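The Paper Safety of Household Robots

April 20, 2025

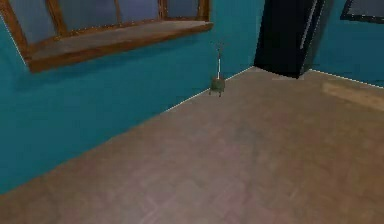
Ask a company that sells home robots how it knows the thing is safe, and sooner or later you will hear the word "hours." Thousands of hours, usually, logged in rooms that exist only on a computer. The hours cost next to nothing and they look wonderful in a brochure. What they prove is harder to pin down.

I have spent the winter reading the draft good-practice code that a group of makers, led by Gerkutel and Lunby, put out for comment in November. It runs to 90 pages. Twelve of those deal with simulated testing, and I read them several times hoping I had missed something.

The code asks for 700 simulated runs per task before a robot is allowed near a real kitchen. Fine. It says the runs must take place in "a representative domestic interior." And then it moves on to labeling. Representative of what? My own kitchen has a dog bowl, a step that everyone trips on, and a phone charger that hangs across the doorway at shin height. A rendered room with teal walls and a bare brown floor has none of that unless a person sits down and puts it there, and under the draft that person is under no duty to do so.

Makers have an answer, and it deserves a hearing. Simple rooms are where you find simple faults, they say, and you want those out of the way first. Lunby's comments on the draft make the case well: a robot that can't cross an open floor has no business being tried on a cluttered one. I agree with every word. My trouble is that the code lets you stop there. A run in an open room counts the same toward the 700 as a run through a toddler's birthday party.

Dotanano, which sells a floor robot to care homes, wanted a clutter scale from 1 to 5 and a minimum share of runs at the upper end. The proposal takes up half a page in an appendix, marked "for future study." Ağca, a much smaller outfit, asked that the test rooms be published so buyers could look at them. That one was turned down on grounds of trade secrecy. I would love to know what secret a windowsill holds.

There are 3 changes I would want before anyone stamps this thing. Publish the rooms, all of them, including the dull ones. Report failures by room, so a bad score in one layout can't hide inside a good average. And require a set of runs in real homes, with the results printed on the same page as the simulated ones, in type of the same size.

The last is the one I expect to lose. Real homes are slow and expensive, and they come with people who move the furniture. Some makers told the drafting group it would add months to a launch. I don't doubt it. A car takes months too.

Comments on the draft close at the end of next month. The form allows one page per question, and there is no question about the rooms, so put it under "Other."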